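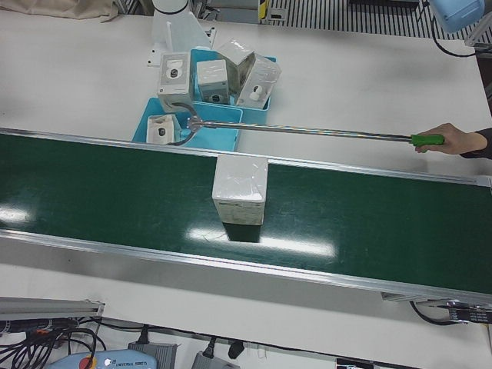
July. Visit to Trunddale, pick and sort demo, afternoon session

Writing this up the same evening before the brochure language gets into my head. We were there from 1.30 until just after 4. The invitation called it an open day, but it was one room, one demo and a talk next door with sandwiches. Preda were hosting and the cell is theirs. Butireck supply the software that decides what to pick. I could not get a clear answer on who you ring when it goes wrong, and I asked each of them separately.

The claim, as printed on the handout: boxed goods of mixed size come down a belt, the arms take them off and sort them into trays, no fixed positions, no reprogramming for a new product. If that were true as written it would cover most of our returns bench at Clellby, which is why we went.

What they had set up was a tabletop version. Green belt, two arms, light blue trays on the far side of the belt, small retail boxes as the goods. Universal Robots pendant on the table next to the power adapters. Small gadget boxes mostly, some in clear film, one in a see-through pack. I will give them that the film was a fair choice, our stuff is full of it and it is what broke the trial we ran with the suction cups.

Notes from the runs, in the order I scribbled them:

First run was the one they had obviously rehearsed. Boxes placed on the belt by the presenter, well spaced, labels all facing the same way. All picked. Polite applause. Learned nothing from it.

Second run, somebody at the back asked for the boxes to be put down anyhow. They agreed, a bit slowly. The picking was still decent but the belt was turned down to do it. They didn't mention turning it down. I saw the hand go to the dial and asked, and was told it was "for visibility". Our belt does not slow down so that people can see it.

Third run had the white carton in the clear wrap, stood upright. Two tries, second one good. I asked whether the shine off the belt bothers the vision. Theirs is glossy dark green and the ceiling lights come back off it as a hard white patch. The answer was that the model is "robust to lighting". I asked if they had tried it with the lights off, or by a window. No. Our bench is by the roller door, so we get full sun on it in the mornings and nothing in winter.

Then the bit I found most useful, which was not in the programme. They use a long hand-held reacher with a green handle to get at the boxes in the trays. Metal claw on the end, silver shaft, the litter-picker sort of thing. I asked how often a person steps in during a normal hour and the presenter said he'd have to look it up. I would want that number before any other number. If it is small, fine. If somebody has to stand there with the reacher all shift then we have bought a very dear way of keeping one person at the bench.

Figures they did give out:

Claimed 156 picks an hour for the cell. Not clear if that is with the belt at full speed, or whether a second try counts as another pick. I asked, got "successful picks", then a bit later "attempts". Treat as unknown.

Changeover to a new product, 12 minutes. This is showing it the box from several sides and saving it. They did not demonstrate it. I had brought one of our own cartons in my bag on purpose and offered it, and was told there wasn't time today. There was time for sandwiches.

Things I liked, to be fair to them. It was quiet. The arms did not fling anything about and I never saw a crushed corner. The trays were left overlapping on the table and they didn't tidy them for us - I'd worry more about a demo where everything was lined up to the millimetre. The engineer who runs the cell day to day (as opposed to the man with the slides) was straight with me. Said thin bags are bad, anything floppy is bad, and two boxes touching is "fifty-fifty". That is worth more than the handout.

Things I did not like. Cables in a heap under the bar at the front, and more hanging off the end of the conveyor in a loop. It's a bench rig so I won't hold it against them, but we were told this was "the same as the production unit" and I hope it isn't. Also nothing was weighed. Every box in that room was light. Our heavier returns would need a different gripper, I think, and possibly different arms, and then it is a different quote.

The guarding question got waved away. They say the arms are slow enough not to need a fence. They may be slow enough with the belt turned down. I'd like the risk assessment in writing.

The talk: did not take many notes. A video of the system in a warehouse, sped up, no clock in shot. The word "seamless" a lot.

Where I've ended up: not a no. The gripping on the wrapped cartons was better than anything we've managed ourselves. I don't believe the rate and I don't believe the changeover until I see it done with our own goods.

To do
- Send Preda a crate of our real returns, with the torn ones left in, and ask for an unedited video at full belt speed.
- Ask for step-ins per hour, in writing.
- Ask Butireck what happens to the licence if we change arms.
- Measure the light at the Clellby bench, morning and late afternoon. Meter is in the bottom drawer, needs a battery.
- Claim for the parking.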